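Open Day at Ulgate: Your Questions

Last updated 8/28/18

We get the same emails before every open day, and a fair number of them arrive after the open day as well. The answers are collected on this page. Please read it before you write to us, and please write to us anyway if it doesn't help.

What is the open day?

Once a year, in November, Ulgate opens its doors for an afternoon and lets people see how robots are taught to handle laundry. Mostly that means folding it, moving it and putting it down somewhere sensible. There is a short welcome, a set of demonstrations, a table where you can try the equipment yourself, and coffee of the kind you would expect from engineers.

Will I see a robot fold a shirt?

You will see a robot attempt one. Last year it managed a very respectable dish towel and then spent most of a minute patting a T-shirt as if to comfort it. We no longer promise shirts in the invitation. The invitation from two years ago did, and we still hear about it.

If you want to see something that works every time, come to the towel demonstration, which is the first one on the program.

How long does it take?

Plan on 2 hours. The tour itself is shorter, but there is a line for the hands-on table and people who reach the front of it do not like to leave.

How many people can come?

70. This is the fire limit for the main room and it isn't open to discussion, although it has been discussed. When the list is full, we start a waiting list, and the waiting list does move. A surprising number of people book in September and discover in November that they have a life.

Is it suitable for children?

Yes, from the age of eight or so, with an adult who is paying attention. The demonstrations are slow. Adults find this soothing and six-year-olds do not. The grippers can pinch, gently, and a child will find this out sooner than you would think possible.

Where do I go?

The entrance is on the Zurkelcombe side of the building. The other side has a much grander door with a brass handle, and it has been locked for as long as we've been here. Phones will send you there. Follow the paper signs.

Parking is free behind the Skuveden warehouse after lunch. Before lunch it belongs to delivery trucks, and their drivers hold strong views.

What does the teaching look like?

A person takes a gripper in each hand and does a chore. That's the whole spectacle.
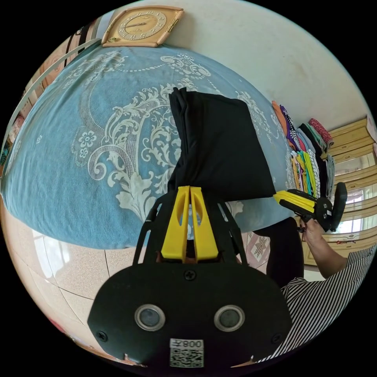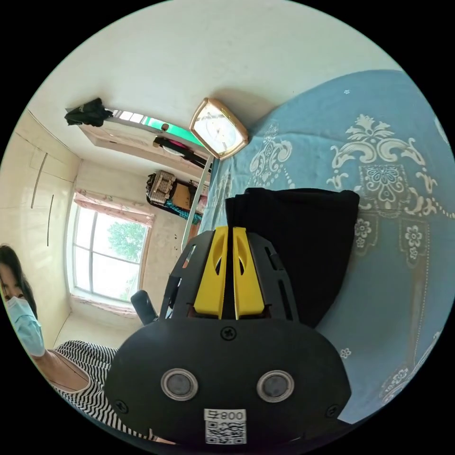 Black cloth, blue bedspread, yellow fingers in both.

Visitors usually ask why we don't work on a nice clean bench. We have a bench, and we started there, and everything we taught on it came out wonderfully suited to life on a bench. A bed gives under the cloth. The cover wrinkles along with whatever you are folding, and a bedspread with big white scrolls and little flowers all over it is a good deal busier to look at than gray laminate. Black fabric brings its own trouble, as anyone who has hunted for one particular black sock in a drawer of black socks will understand: the folds are hard to tell apart. So a good part of the afternoon is given over to dark clothes, and we will ask you to look at a folded one and tell us which edge is on top. People get this wrong with great confidence.

Why not just have the robot practice by itself?

We do some of that too. Left alone, a robot will happily repeat the same mistake until someone comes in and turns it off. A person doing the job by hand shows it what the job is supposed to look like, including the small corrections people make without noticing. You'll see your own at the hands-on table. Nearly everybody pulls a cloth toward themselves slightly before the first fold, and nearly everybody denies it.

Can I try the grippers?

Yes, and you should. There are 4 pairs at the table. You hold one in each hand, squeeze to close the fingers, and try to fold a washcloth in half. A first attempt tends to look like someone eating soup with two shoehorns. By the third you will be giving advice to the person behind you.

Take off bulky rings and bracelets first. Long sleeves are fine if you roll them up. We supply the washcloths. Please do not bring your own laundry. (Someone did. It was a whole basket, and to be fair we folded it.)

Will I be recorded?

At the hands-on table, only if you say yes. There is a form, one page, in type you can read without glasses. If you agree, we keep what the grippers pick up while you fold, and it goes in with everything else. If you'd rather not, tell the person at the table and they will switch to a pair with the recording turned off. You get the same washcloth either way.

You can change your mind afterward. Write to us with the number on your slip and we will take your session out. Keep the slip. Without it, we have no good way of knowing which session was yours.

How much practice does it take before a robot can do a fold?

For the towel demonstration we used around 900 folds done by hand. Some were beautiful. Some were done right after lunch. We kept both kinds, on the theory that real towels are folded by tired people.

Does it work on fitted sheets?

No. Next question.

Could it do my fitted sheets eventually?

We admire the persistence. If you know how to fold a fitted sheet yourself, please make yourself known at the welcome desk. We have been looking for you.

Can I buy one?

There isn't anything to buy. What you'll see is research equipment held together by patience and a few good screws, and it needs two people standing near it. If you would like to be told when that changes, there's a sign-up sheet by the coats. It doesn't get used for anything else.

What is the Ngcobo session?

It's the last item of the afternoon, in the small meeting room named Ngcobo, and it is a plain question-and-answer hour with the people who write the software. It's meant for teachers, students and anybody with a technical question longer than one breath. Seats go to whoever turns up first. Last year it ran over and the cleaning crew joined in, to the improvement of the discussion.

Are you trying to put people out of work?

This one comes up every year and it is a fair thing to ask. Watch the T-shirt demonstration and see how worried you feel. The longer answer is that the people we hear from most are those who can't do these chores easily: bad hands, bad backs, one arm in a cast. We'd like to be useful to them. We aren't there yet, and we would sooner have the argument in person than by email, so bring it to the Ngcobo session.

Is the building accessible?

The main room, the restrooms and the hands-on table are all on the ground floor with no steps. One of the tables is lower than the others, for anybody who prefers to work sitting down. Ngcobo is upstairs. There is an elevator, slow but sincere, and you should allow a few minutes for it.

May I take pictures?

Of the robots, as many as you like. Of other visitors, ask them. Please leave the flash off near the demonstrations. It confuses the cameras, and then we all stand there while things restart.

Is there food?

Coffee, tea, and cookies until they run out. They run out early. The bakery across the street is open all afternoon and we recommend it without reservation.

I booked and can't come. What should I do?

Reply to your confirmation with the word "cancel." You don't need to give a reason, though we've enjoyed several of them. Your place goes to the next person on the waiting list the same day.

What happens if the demonstration breaks?

Then you'll see us fix it, and plenty of visitors have told us that was the best part. We try not to take it personally.

Related pages

Open day: program and room list
Getting here from Zurkelcombe station
The hands-on table: consent form and how to withdraw
Group visits for schools
Why towels first?
Lost property from last year (one glove, two umbrellas, one washcloth that isn't ours)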